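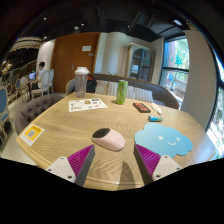
Want to get paid to pick stuff up and put it down again?

Hi, I'm Marjan Jafarzadeh, and I run data collection for the Lisari project at Wiltholm. We're teaching a robot to tidy ordinary tables, and it learns by example, so we need lots of people to show it how. I'm looking for new collectors to start in October!

You'd go out with one of our hand-held grippers (two fingers, camera on top of your grip, lighter than it looks) and do short little tasks with whatever is on the table. Move the mouse onto the mat. Stand the can next to the bottle. Slide the sticker sheet over to the side. Then mess it all up and go again, a bit differently each time. Each go is one example, and we're after 2000 of them from cafes, lounges, kitchens, anywhere with a table and some daylight.

A session is 90 minutes and pays $80, and you can book as many as you like until we hit our number. Your first one is with me and it's paid too. I'll show you how to open and close the fingers smoothly (everybody snaps them shut at first, I still do when I'm tired) and how to start and stop a recording.

You don't need any robot background. My best collector so far used to frost cakes for a living. What I do need: you're 18 or over, you can stand and use one arm for a good while, and you don't mind doing the same thing over and over with a podcast in one ear. Slow and steady is great. Left-handers, please apply, I have hardly any of you!

If you know a place that would let us use a corner table on a quiet morning, tell me that as well. We always ask the owner first, and we buy a lot of coffee.

To sign up, fill in the short form on the Lisari page and put "collector" in the first line, plus which days work for you. I read them all myself and usually write back within the week.

Marjan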